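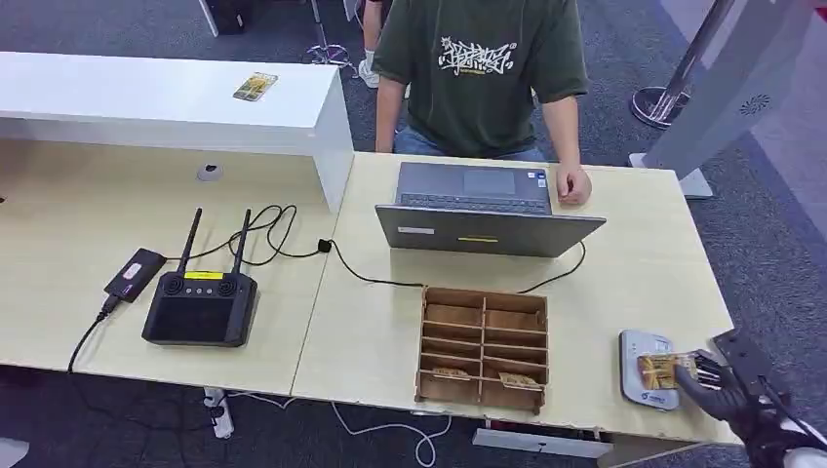
Un portátil abierto sobre una mesa de madera clara.

La cerradura conectada no sustituye a una buena puerta

Hace tres años cambié la cerradura de casa por una electrónica. Se abre con el teléfono, con un código o con una llave normal que guardo en un cajón de la oficina. Me gusta y no pienso quitarla. Pero cada vez que alguien me pregunta si debería comprar una, le contesto con otra pregunta: cómo es la puerta.

Casi nadie lo sabe. La gente conoce la marca del cerrojo que ha visto anunciado, el color en que se vende y si funciona con su altavoz. De la puerta sabe que es blanca. No sabe si el marco está bien anclado al muro, si las bisagras quedan por fuera, si el cilindro sobresale del escudo o si la chapa donde entra el pestillo va sujeta con dos tornillos cortos. Un motor muy listo que empuja un pestillo hacia una chapa floja sigue dependiendo de la chapa.

En la comunidad de Risgate, donde vivo, se propuso en febrero instalar cerraduras conectadas en los 42 pisos. La empresa se llamaba Kiltura y traía un presupuesto de 700 euros por vivienda, con aplicación incluida y una cuota a partir del segundo año. Anju Rathore, la vecina del primero, preguntó si alguien iba a revisar los marcos antes. El comercial dijo que el producto era compatible con todas las puertas. Compatible significaba que se podía atornillar.

Voté en contra y me tocó explicarlo varias veces en la escalera. No tengo nada contra la electrónica. Me molesta que se presente como una mejora de seguridad lo que es, sobre todo, una mejora de comodidad. Poder abrir desde el trabajo al fontanero es cómodo. Saber a qué hora ha llegado tu hijo es cómodo, y también discutible. Ninguna de las dos cosas hace que la puerta aguante más una patada.

Un buen cilindro, un escudo protector y tornillos largos en la chapa cuestan bastante menos. Mi cerrajero, Girish Kanaujia, me cobró 100 euros por reforzar el marco, mano de obra aparte, y tardó una mañana. No hay aplicación que lo acompañe ni gráfico que consultar por la noche. Es un arreglo aburrido y por eso se vende mal.

Se me dirá que muchas entradas en viviendas no se producen forzando nada, que alguien deja la puerta sin echar o pierde un juego de llaves, y que ahí el cierre automático ayuda. Es cierto. Mi madre salía a comprar con la puerta solo encajada y desde que tiene una cerradura que se bloquea sola duermo más tranquilo. También ayuda poder anular un código cuando termina el contrato de un inquilino, en vez de preguntarse cuántas copias ha hecho. Para un piso de alquiler me parece casi obligatorio.

Ahora bien, quien compra esa ventaja adquiere obligaciones que el folleto menciona en letra pequeña. Hay que cambiar las pilas. Hay que instalar las actualizaciones. Hay que tener una contraseña decente en la cuenta, distinta de la del correo, y activar la verificación en dos pasos. Hay que revisar de vez en cuando a quién se le dio acceso. Conozco una casa donde seguía activo el código de una persona que había dejado de limpiar allí el año anterior. Los dueños estaban convencidos de vivir en un sitio muy seguro.

Y está la pregunta de qué pasa si el fabricante cierra. Una cerradura mecánica puede durar décadas y casi cualquier cerrajero la sabe reparar. Con una electrónica uno depende de un servidor ajeno, o al menos de que la aplicación siga existiendo para el próximo teléfono. Yo solo compraría un modelo que conserve la llave y que permita usar el código sin conexión. Si el vendedor no sabe responder a eso, buscaría otro vendedor.

Lo que propuse en la junta, y lo que propongo a quien me lea, es un orden. Primero, que alguien competente mire la puerta, el marco y el cilindro. Después, las ventanas accesibles desde el patio o desde un tejado bajo, que suelen quedar olvidadas. Luego, el portal, cuya puerta en nuestro edificio llevaba meses sin cerrar del todo. Si después de eso queda dinero y ganas, adelante con la cerradura conectada.

La propuesta de Kiltura se aplazó. Sí se aprobó arreglar el cierre del portal, por unanimidad y en cinco minutos. El muelle nuevo es algo ruidoso y los del bajo ya se han quejado, así que habrá que ajustarlo antes del verano.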